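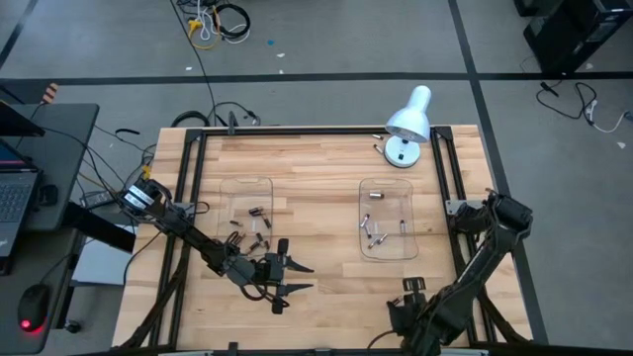 Bench view from the head camera, both trays on the table.

**Ticket:** Olteo / sorting policy, left arm
**Opened by:** Essam Belkadi
**Status:** open, waiting on retrain

**Problem**
The policy trained on the April set reaches for the right spot in the head view but closes too high on upright pieces. Pieces lying on their sides are fine. The loss curve looks normal, so I don't think this is a training bug.

**Checked so far**
- Gripper zero on both arms - no change.
- Lamp on and off. No change either.
- Replayed 11 recorded demos open loop. All of them close at the correct height.
- Swapped the Radwan checkpoint for the one before it. Same error, same direction.

**Low camera**

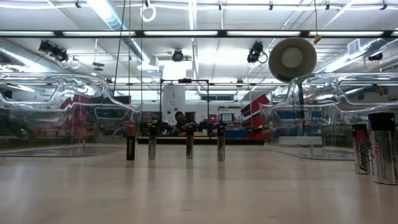
With the camera at table level, the height of a standing battery is easy to read, and the Duracell and the thick Energizer MAX don't get confused. From overhead they are mostly just tops. My guess is the policy has no good height cue and falls back on an average.

**Next**
1. Retrain on the same 800 demos with the low view added as a second input.
2. Run it against the head-only policy, same start layouts, two seeds each.
3. Keep the trays where they are until both runs are done - please don't move them.

I'll post grasp heights for both policies in this ticket.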